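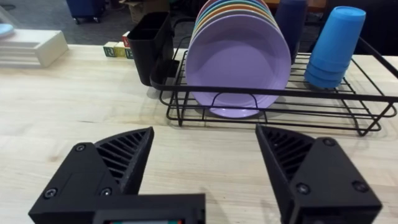
Zestow: tabletop episodes with two arms

Search this site
Print this page | E-mail this page

Zestow is a small set of teleoperated episodes, recorded on one wooden table in the shared workshop Wudby. The pair of arms is called Wan in all our files. The recording program is Fodeto, and it is in its own repository. This card was last changed on 2023-03-14.

I keep this card as short as I can. If a sentence is not clear, please open an issue and quote the sentence, and I will write it again.

Contents of the set

1274 episodes were recorded. After the review 1147 are kept in the folder "main". The others are in the folder "rejected" with a text file that says why. Please do not mix them back without reading this file, as a few of them have a wrong arm offset and they look quite normal when you play them.

The tasks use kitchen things and toys:

- put a plate upright into the wire dish rack, or take it out
- stack the blue cups, or separate them
- move the alphabet blocks into a row
- pick the wooden spoon from the table and hand it to the other arm
- put the striped cloth over the rack

The spoon task has 200 episodes in "main". It is the task with the most rejected attempts too.

Views

Each episode has one fixed view and one view from each wrist. In the wrist view the two black fingers take the lower part of the picture, and this is so in all episodes. We did not crop it. If you train with cropped images, please crop from the top and not from the bottom — otherwise you lose the finger tips, and they are needed for the plate task.

The fingers have slanted slots on the upper part. We changed the printed fingers once, in December. Episodes before this change have the field finger_version equal to 1, the later ones have 2. The second version is a little wider at the base, and the screws are easier to reach with a short key.

The rack is black wire with gaps between the rods. For a depth estimate from the wrist view this is difficult, and the thin shadows on the wood do not help. The plates stand close together, and behind the lavender one you get only narrow rims of green, orange, yellow and pink. For this reason the color of the target plate is always written in the task text, also when it would be clear from the image.

The caddy is clipped on the rack. It is a fixed part of the setup and is never a target. If the gripper touches it, the episode stays in "main" with the flag touch_caddy.

The spoon task

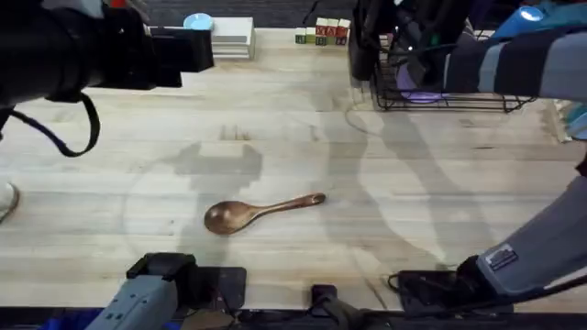
Wudby Workshop Sheets — No. 35 — page 2

The spoon starts alone in the open middle part of the table. Its direction is different in each episode, but the bowl must lie flat. The other objects stay at the far side, and the blocks there can be in any arrangement.

One problem you should know: the shadows. The arms and the mounted equipment throw large soft shadows across the table, and they move when an arm moves. Our first policy followed the dark shadow of the forearm in place of the spoon. It helped to vary the brightness during training. We also tried to add one more lamp, but then the spoon had a strong reflection and the result was worse, so the lamp was removed again.

The handle is thin at the end. It is better to grasp it nearer to the bowl. In the rejected attempts the grasp was mostly too far out, and the spoon turned in the fingers at the handover.

Files

Each episode is one folder:

episode.json — task text, flags, finger version
joints.csv — positions and commands of both arms
fixed.mp4
wrist_left.mp4
wrist_right.mp4

Times in joints.csv are in milliseconds from the start of the episode. The video clocks are corrected to the same start. Before version 2 of Fodeto the correction was made by hand, so in the older episodes a difference of one or two video images is possible.

Known limits

- There is one table only, and the room behind it is visible in many wrist images. A model can learn the room.
- Daylight was not controlled.
- The gripper force is not measured. The column "effort" is motor current, and you should compare it only inside one finger version.
- Cables at the grippers can pull a little when the arm is fully extended. I flagged this as cable_pull where I noticed it, but surely not in all places.

To do

- Write the missing task texts for the cloth episodes.
- Check the right wrist calibration again — the plate episodes show a small error at the far end of the rack.
- Publish the drawings of the finger version 2.

We use cookies to remember your settings. Accept | Change settings
Get the Wudby newsletter: enter your e-mail address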